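Two grippers, one fridge and a lot of fruit

By Kai-wen Hsieh
3 June 2018

I finally got to spend a whole afternoon with the kitchen rig at Jarnico, and I came home smelling of mango. If you have been following the gripper question on this site, you'll know the team has been going back and forth for months between the Clernard hand, with its rounded, jointed fingers, and the Jolness, a plain two-jaw pincher that costs a good deal less. Now there are some numbers, and I got to watch the last of them being made.

The task is one most of us do half asleep. Take a piece of fruit out of the fridge, bring it over to the table, put it in the basket. Then do it the other way round. Ka-ming Yang, who runs the trials, picked fruit on purpose after the winter tests with boxes and cans told her very little (both grippers got through those without any trouble, and everybody got bored). Fruit is slippery, it rolls, it bruises, and every piece is a slightly different shape from the last one.

Each gripper got 117 tries, split over the same kinds of fruit and the same start positions. I was there for the tail end of the Clernard set. The arm comes in from the side, which looks awkward the first time you see it, but the upper compartment of the fridge doesn't leave much room for anything else. The front lip of the shelf is the real villain. Come in too low and the fingers bump it, come in too high and you close on the top of the fruit and squirt it toward the back wall. I watched that second one happen to a very nice mango and I may have yelped.
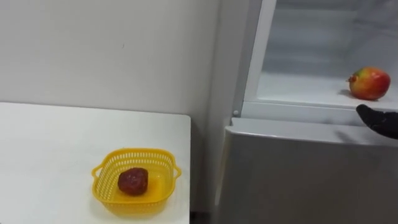 The Clernard hand level with a mango in the upper compartment, with the basket on the table next to the fridge.

So, who won? On dropped fruit it was the Clernard, easily. It lost its grip 7 times in the full set. Ka-ming wouldn't let me print the Jolness figure until she has rerun a batch where the wrist camera had drifted, and that seems fair, but she did say it was "a lot more than seven, you can write that." Most of those drops were on the way out of the fridge, when the arm turns toward the table and the fruit starts to swing a bit between the flat jaws.

On speed it went the other way! The Jolness just opens, shuts and gets on with it. The Clernard takes its time curling round things, and on small fruit like plums it sometimes closes, decides it isn't happy, opens up and has another go. I found this sort of charming for the first ten minutes. Ka-ming has been watching it since spring and does not find it charming.

What surprised me most was how much of the day went on the controller and how little on the hands. They had been running both grippers from the Ho controller at its stock settings, and the closing force was set far too high for anything ripe. Once they turned it down, the bruising nearly went away on both. The Ho also has a small lag between the camera spotting the fruit and the fingers starting to move, and you can see it if you know to look – a little pause right next to the shelf, like someone trying to remember why they opened the fridge. There's a firmware update that is supposed to fix it. I asked when, and got a shrug.

Then there's money. The finger covers for the Clernard wear out, and a full set is $800. At the rate they've been going through them, that's a painful line in the budget for a small shop, and it came up at least three times over lunch. The Jolness pads are cheap rubber and you can swap them yourself with a screwdriver.

My own feeling, for what it's worth, is that I'd take the slower hand. I don't mind waiting a few extra seconds for a peach, and I do mind picking it up off the floor. But I'm not the one paying for covers, and Ka-ming is still on the fence. She wants to try the Jolness with softer pads before she signs off on anything.

The rerun of the bad Jolness batch is next, and after that they move on to eggs. Full results are due in August, and I've already asked if I can come back for the eggs.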